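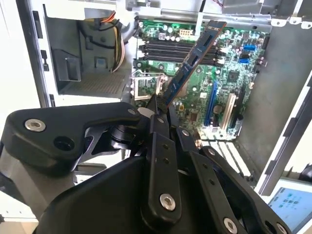 Serena Santoro wrote to ask whether she should bother saving the attempts where the memory stick goes in crooked, or simply bin them and keep the tidy ones. Keep them, Serena, please! Mark them as misses and put them in a folder of their own. You will be glad of them in August, when the tidy ones have taught the arm everything they can and it still hasn't a clue what to do when a stick catches on the latch.

Her note set me off writing down the other bench habits we have picked up while recording memory swaps for the Brukis arm. We have 2,380 good runs saved now and 145 marked as misses, and I would happily do the first few hundred over again if somebody gave me the week.

## Before you start recording

- Use old computers you don't mind spoiling. Ours came from Gianni Pagano's storeroom, and a couple have bent slots that are perfectly good for practising the approach.
- Switch off at the wall, pull the mains lead and hold the power button in for a few seconds. Then touch bare metal on the case before you handle a stick.
- Open the latches at the ends of the slots before every run, unless opening them is part of the job you're teaching. Decide which it is and write it on the card by the bench – we changed our minds halfway through and had to sort two kinds of run by hand.
- Wipe the wrist camera with a dry lens cloth. A thumbprint will sit there the whole afternoon and you won't notice until evening.

## While you're driving the arm

Go slower than feels natural, but don't stop dead over the slot while you think. Elisa Farina calls these "tea breaks", and the arm learns them beautifully. If you need to think, do it before you press record, or scrap that run and begin again.

Line up the notch first, then lower, then press. I like to come in with the stick tilted and straighten it over the slot, while Elisa prefers to have it square from the start. Both are fine (we have recorded plenty of each), so long as you note which one you used.

Turn the case a little between batches, and move the lamp too. An arm that has only ever met a computer at one angle gets terribly upset by any other.
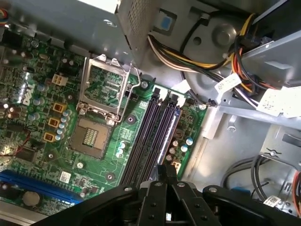 *Memory slots empty, gripper at the near end of the board.*

## Afterwards

Name the files the same day. Ours go by bench, driver and run number, with a plain word at the end: good, miss or scrap. Copy them to a second drive before you pack up, and watch a handful at double speed over a biscuit – odd things show up when they go by quickly.

Loose screws live in a jam jar lid with a magnet underneath. Sticks go back in their sleeves, and any with scuffed contacts go in Gianni's tin for the next lot of practice.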